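Nilham Robotics Club: questions we get asked

Who is the club for?

Anyone at the school in Year 9 or above. You don't need to be taking computing or design technology. Some of our members had never written a line of code when they joined, and a few still mostly work on the mechanical side.

When does it meet?

Friday, straight after the last lesson, in the lab at the back of the technology block. We finish at 5. In the weeks before the Flolladero competition the room is also open at lunchtime, but only if Ásdís Bisgaard or another member of staff is in.

What does it cost?

Membership is free. The trip to Flolladero in April costs extra for the coach and lunch. If that is a problem, speak to Ms Bisgaard and it will be sorted out privately.

What will I be doing this year?

The main project is the Flolladero handling task. A team has to get an arm to pick up an item from the table, move it to a marked area and let go of it. Items come from a list published by the organisers. Hard blocks score the least and soft or shiny items score the most, so most of our practice time goes on bags.

A run is driven by hand first, using the leader controls, and recorded. Once a pair has enough good recordings they train a model on them and see what the arm does by itself. Last year's team ended up with 692 recordings, of which they kept fewer than half.

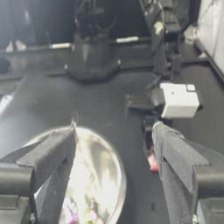
Why are clear bags so difficult?

Glare, mainly. The wrist camera sees the reflection of the lights as a white patch, and the patch moves when the arm moves. The bag also changes shape when a finger touches it. Try changing the angle of approach before you change any code.

Can I use my own laptop?

Yes, for writing code. Training is done on the club machine, which is booked in slots of 2 hours. Put your name on the sheet by the door.

Do I have to compete?

No. The team is picked in the spring term and plenty of members choose not to be considered. Ragnheiður Brøndum runs a separate group for people who would like to build their own gripper fingers and test them on the practice arm.

What are the safety rules?

Tie back long hair and take off lanyards. Keep your hands off the table while the arm is powered. If you need to move an item, say "hands in" and wait until the driver has paused the arm. Know where the stop button is before you start.

How do I join?

Collect a form from the technology office and bring it back signed by a parent or carer. You can come to one session before you hand it in.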